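Residence Services Update: Making Room for the Bed
Published 29/09/2018
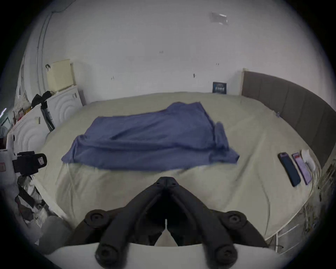 A bed with a cream fitted sheet and gray upholstered headboard, with a folded cloth on the mattress.

Residents at Beddoe House have asked the Residence Services office more questions about bedding this year than about any other subject. Teresa Szewczyk, who has managed linens and furnishings at the house for 12 years, met with this newsletter to discuss how the office advises residents on keeping a large bed in a small room.

Ms. Szewczyk began with the fitted sheet. The house laundry handles 1,336 of them in a term, and she said that most of the complaints she receives concern fit.

"People assume the sheet is the wrong size," she said. "Very often it has been put on sideways. Start at the two corners by the headboard, where it is hardest to reach, and work toward the foot. If you leave the headboard corners for last, you will be pulling against the whole mattress."

A clip may be used where a corner will not hold. The office permits any clip that does not pierce the fabric. Wrinkles are no concern, she added, and residents are not expected to iron their sheets.

Asked about upholstered headboards, Ms. Szewczyk was more cautious. Panel seams collect dust, and gray fabric can hide it for months.

"I would like to see a soft brush run down each seam when the sheets are changed," she said. "Please do not use a wet sponge. We had a headboard in May that took two weeks to dry, and the resident slept in a guest room the entire time."

The conversation then turned to folding. Residents are encouraged to use the bed itself as a work surface, as few rooms have a table wide enough. The method taught at the house is to lay the cloth flat, bring the long sides together, and then fold toward the middle until a rough rectangle is formed.

"A rough rectangle is quite sufficient," Ms. Szewczyk said. "We are not a hotel. I ask only that it be put away afterward and not moved to the chair."

She was firmer on the subject of phones. The office recommends that they be kept off the bed during a linen change. Staff recovered 7 of them from laundry bags last year, and 4 could not be repaired. Used tissues should likewise be removed before the sheet is gathered up.

On storage, Ms. Szewczyk noted that the top of a bedside cabinet may be used for boxes, provided that nothing is stacked against a pipe. Bags may be hung in the room. Marks on a white wall should be reported to the office and not painted over by the resident, as the shade varies from floor to floor.

Ikechukwu Bashir, the house administrator, confirmed that replacement sheets will continue to be issued without charge. Requests may be left at the front desk and are normally filled within two working days.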